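Keeping the grippers honest at Sukcombe

The technician who looks after the hand-held grippers at Pranura's Sukcombe workshop does not care for the word "maintenance-free". It was in the sales talk when the first pair arrived in July, and she wrote it on the lid of the spares tin.

"They've got pivots, they've got pads, and people squeeze them all day," she says. "Of course they need looking after."

The Pranier pair on her bench has 3722 logged grasps on it. Murakami, who supplied the linkage kit, suggest a look at the bushings every 1400. I ask whether she believes the figure. "I believe somebody had to put a figure in the box. Ours get checked when the fingers start to feel sloppy, and that's usually sooner."

Her check is plain enough. She holds one finger still and rocks the other, feeling for play at the brass. Then she looks at the pads, which go ragged along the edges well before they lose their hold. A frayed pad stays on if it still grips. "People want to change them because they look tatty. That's a waste of a pad." 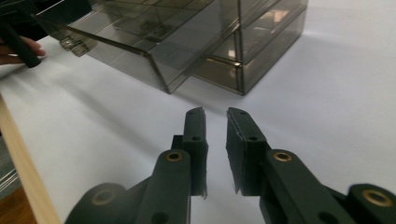 What she will not skip is the drawer test. One gripper pulls a small plastic drawer, the other waits with its fingers open, and then they swap. It is dull work, and she trusts it more than the calibration screen.

"The screen told me everything was fine for 138 pulls," she says. "The right finger was rubbing the whole time. I could hear it."

Surely the software has been improved? "It's been updated," she says — and leaves it there.

The managers would like the checks moved to a fixed timetable. She has read the proposal and doubts it will last. A pair used for light drawers and a pair used for tins do not wear alike, and the log counts both the same way. She would sooner have a second set of bushings on the shelf. The request has been in for 171 days.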